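Tags: Robot Handling, ESD, Good Practice

Chip handling rules for the cell. Short version, read before you jog anything.

Power off, cables tied back. Grip by the edges, never across the contacts. Line up over the socket and stop — check the lever is open, then go down slow.

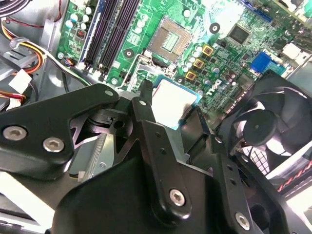

Max 30 percent speed inside the case. No exceptions, even for a dry run. If teh chip tilts, back out and regrip. Going to the holder, same rules, square to the slot first.

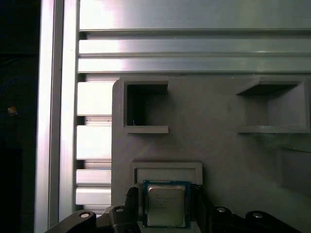 CPU in the gripper at the printed holder.

Log every drop. Questions — ask Aušra Liepiņa.

We use cookies. OK / Settings
© Prasitach | Contact | Back to top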